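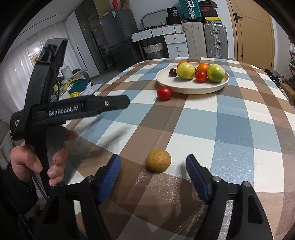

Can a machine do my chores yet? Frequently asked questions

Last revised 5th September. Answers by Dace Baranauskienė, who writes the household column at Ledero and still does her own dishes.

Can a robot clear my kitchen table?

Some of it, some of the time. Picking up one potato from a tablecloth and putting it somewhere else is well within reach of a decent arm with two fingers. Clearing the table after your relatives have been at it is another matter. There are glasses inside other glasses, there is gravy, and there is a napkin that may or may not have somebody's tooth in it.

Why is a potato hard? My toddler can do it.

Your toddler has had a lot of practice and doesn't charge by the hour. A potato is lumpy, no two are the same shape, and it rolls when nudged. The fingers have to come down on both sides, close without shoving it away, and squeeze enough to lift. Potatoes are at least forgiving about the squeezing. A ripe tomato keeps a record of every mistake.

So what about tomatoes?

Better than they were. Soft, ribbed finger pads help, and so does a gripper that can tell how hard it is pressing. I would trust a good one with a supermarket tomato. I would not trust it with the ones my neighbor grows, and I'm not sure I trust myself with those either.

Does the tablecloth matter?

More than you'd think. A patterned cloth gives the cameras a lot of edges to look at, and a shiny one throws back the light from the window. Creases are worse, as a low pinch can come up with a fold of cloth as well as the potato. People handle this without noticing. Machines have to be shown, over and over, in rooms that look like rooms people live in.

How are they shown?

One way is for a person to do the job while holding the gripper like a very expensive pair of salad tongs, with a camera on it recording what the fingers do. The recordings go into training, and later an arm with the same sort of fingers has a go. It is slow work. You pick up the potato, you put down the potato, and you try not to think about your degree.

How many times does somebody have to pick up the potato?

When I visited the workshop at Datent in May, they were aiming for 800 recordings of one simple task. That was for fruit and vegetables onto a plate. Nobody had started on cutlery.

And did it work?

I watched 19 tries by the arm. It managed 10 cleanly. Of the rest, most were near misses, and 2 ended on the floor, where the potato had a fine time. The staff were pleased, and I'm told that for a kitchen the arm had never seen before this was a good afternoon.

What about shop floors? Surely they're further along.

They are, mostly because a factory can be made boring on purpose. Ramanauskas packs lemons and oranges into trays with an arm that never sees anything except lemons, oranges and trays, under the same lamps all day. It's quick and it doesn't sulk. Give it a round plate at one end of a crowded table, with the big fruit parked in front of the small fruit, and it would be as lost as I am in their parking lot.

Can I buy one for my home?

You can buy a vacuum that eats phone chargers. A general tidying machine is still something you see in demonstrations. Pruvska has a waiting list for one, and I'm on it – I've been told not to rearrange the furniture on its account.

Will it fold laundry?

Towels, slowly. Fitted sheets, no. I can't fold those either, so I don't hold it against anyone.

Is it safe around children and pets?

The slow ones are meant to stop when they bump into something. Ask the seller to show you with their own arm in the way. If they send the intern, ask again.

What should I do in the meantime?

Carry the plates to the sink. If you'd like to feel modern about it, try it using only your thumb and one finger on one hand, with the other hand behind your back. Start with the potatoes and work up to the gravy boat.

Do you answer mail about this page?

Yes, though not quickly. Questions about fitted sheets go to the bottom of the pile.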